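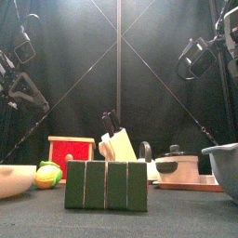

Shuzhen Liang asks whether the Geum drawer insert has to come out before the drawer is re-waxed. It does. The finish on the insert softens when wax gets on it, and the drawer runs better if the whole inside can be wiped down. Start with step 1 below and put the insert back at step 8.

4.3 Waxing and refitting a drawer

Applies to all Geum small cabinets with wooden runners. For the metal-runner version (sold as Geum M), go to section 4.5.

You will need:
Runner wax, the stick supplied in the parts bag or plain candle wax
Two dry cotton cloths
Fine sandpaper
A short cross-head screwdriver
Masking tape and a pencil

Before you start

Empty the cabinet completely. Cabinets that are not fixed to the wall can tip forward when more than one drawer is open, so work on one drawer at a time and close it before opening the next.

CAUTION: Do not use spray furniture polish, cooking oil or silicone lubricant on the runners. They soak into the wood and hold dust, and the wax will not stick afterward.

1. Pull the drawer out until it meets the stop. Lift the front slightly and keep pulling. Support the back with your other hand.

2. Mark the back of the drawer with a piece of tape and write its position on it. The drawers look alike but are fitted one by one at the workshop. A drawer put back in the wrong opening may bind.

3. Turn the two plastic tabs at the back of the insert and lift it out. Set it aside on a cloth.

4. Check the knob. If it turns in your hand, tighten the screw from inside the drawer until the knob just stops moving. Do not go past this point. The screw cuts its own thread in the wood and will strip.

5. Wipe the runners and the bottom edges of the drawer sides. Old wax shows up as gray streaks. Scrape off thick patches with your fingernail or the edge of a plastic card.

6. If there are shiny spots on the drawer sides, the wood has been rubbing there. Sand these spots lightly along the grain, three or four strokes, and wipe off the dust.

7. Rub the wax stick along each runner from back to front. One pass is enough. Buff with the second cloth until the runner no longer feels tacky.

8. Put the insert back and turn the tabs to lock it. Slide the drawer in at a slight upward angle until it passes the stop, then lower the front.

9. Open and close the drawer 8 times to spread the wax. It will feel stiff at first.

NOTE: In damp weather the drawers swell. A drawer that sticks in June may run freely again once the heating is on. Wait for a dry spell before sanding, or you may end up with a drawer that rattles all winter.

If the drawer still sticks

Check that the cabinet is level from side to side and from front to back. The adjustable feet are under the base; turn clockwise to raise. If one corner of the drawer face sits higher than the other, see section 4.4, Leveling.

Replacement knobs and stop blocks can be ordered from Skivasau Parts. Quote the number burned into the underside of the base.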